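Imprimer cette page | Envoyer par e-mail

Huile de sésame pour abhyanga à domicile : conservation et température

Posté par Zidska

Bonjour. Je termine en octobre une cure ayurvédique et je dois poursuivre l'abhyanga chez moi, un auto-massage chaque matin avant la douche. On m'a remis un flacon de 251 ml d'huile de sésame infusée aux plantes, sans date limite. Je prépare tout dans la cuisine, faute de place dans la salle de bains.

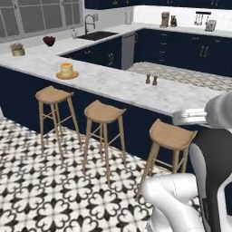

Le coin évier et le plan de travail en marbre blanc.

Deux points ne sont pas traités dans la fiche de sortie :
- durée de conservation après ouverture, et à quel endroit ;
- température d'application et méthode de chauffe (le micro-ondes est-il admis ?).
Peau sèche, pas d'allergie connue au sésame.

Posté par Fedavus

Conservation : flacon en verre teinté, bien rebouché, à l'abri de la lumière et de toute source de chaleur. L'huile de sésame non torréfiée s'oxyde lentement, mais les plantes infusées peuvent apporter des traces d'humidité. Je compte trois mois après ouverture. Odeur âcre ou de peinture : jeter, même avant ce terme. Le froid ralentit l'oxydation.

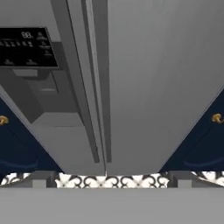 Un trouble ou un dépôt peut apparaître à basse température, il disparaît en revenant à l'ambiante. Éviter en revanche les allers-retours quotidiens, qui favorisent la condensation sous le bouchon. Prélever la dose de la semaine dans un petit flacon propre et sec, et ne pas reverser le reste.

Chauffe : bain-marie hors du feu, dose du jour uniquement. Viser 38 °C sur la peau, contrôle à l'intérieur du poignet. Micro-ondes à proscrire, la chauffe est inégale. Au-delà de 46 °C dans le flacon, laisser redescendre. Essuyer aussi le receveur de douche, le risque de chute est réel.

Posté par Caron

Pareil, bain-marie. Moi je prends de l'huile de supermarché et ça va très bien. Je la fais tiédir pendant le petit déjeuner, puis massage et douche une bonne heure après. 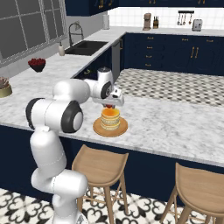 Zidska demande alors si l'huile torréfiée du commerce convient aussi. Fedavus répond que non : odeur tenace, et la torréfaction modifie le produit. Prendre une première pression à froid, non torréfiée, et faire un essai au pli du coude la veille.

Imprimer | E-mail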